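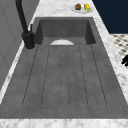 Katona Sink Planning Set

README, last updated 19 February 2020
Maintained by Menaka Weerasinghe, Bidthorpe

What you get

A set of 790 simulated episodes at one kitchen sink, plus the budget sheet we fill in next to them. We are a small shop planning our first pair of arms with five-fingered hands, and we wanted to find out what to buy before we bought it. The sim has been a joy for this! You can change your mind about a mount height on a Monday morning and it costs you a cup of coffee.

If you are putting together your own equipment request, please take the sheet and bend it to fit. Most of the questions carry over to any counter job.

Folders

episodes/ - rendered views and joint logs, one folder per episode
budget/ - the planning sheet, with our notes left in
mounts/ - positions for the arm bases and the cameras
checks/ - 100 episodes we hold back for comparing one equipment list with another

Reading the planning sheet

Each line is one thing we might pay for, and each has three columns: must have, can wait, can borrow. Start with reach. A sink with a drainboard is a long target, and an arm that is comfortable over the near end may be stretched out at the basin. We priced a short arm on a rail against a longer arm on a fixed post, and the sheet has both, with the floor work listed on its own line so it doesn't get lost inside the arm price.

Then look at what the hands have to get past. Doors, taps and anything hanging over a counter all take up room, and the clearance line is where our first draft was weakest. Menaka added it after running episodes with the cabinet door open, and it moved one of the camera mounts. We're very glad to have learned that for free.

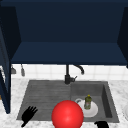

Wemia Planning Notes, Issue 8

Hands are the big line, so give them a page of their own. In the sink episodes they work close to the basin's front rim with dishes and a soap bottle nearby, and that tells you a lot about what to ask a supplier. Ask about splash covers and whether they come in the price. Ask how long a finger takes to swap and who is allowed to do it. We put 3 spare fingers in the must-have column and a whole spare hand under can wait.

The sim does not model running water, so treat anything to do with seals as unknown until you have a real hand on a real bench. Same goes for cable wear. We left both cells yellow on the sheet.

Cameras are cheaper than you'd think next to everything else, and it is tempting to add one more. Try it in mounts/ first. A view along the length of the drainboard did most of the work for us; the faucet still needs a second angle - the spout leaves the top of that view.

Comparing lists

Run the same held-back episodes for each equipment list and write the result beside the total. Keep the old lists. We have gone back to an earlier one more than once, and it is so nice to find it still there with the notes intact.
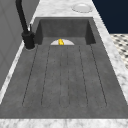 Hooman Kordestani wrote after trying the sheet that he would move training hours up to must have, next to the arms, and that Onevis had left them off its first request and had to go back for a second signature. Good catch, and it's in the sheet now as line 8.

Known gaps

One sink, one kitchen. No running water. Shipping and import costs are blank on purpose; fill in your own. The rail prices in budget/ are due for a refresh at the end of February.

Fixes and extra rows are very welcome. Send them to Menaka with the version of the sheet you started from.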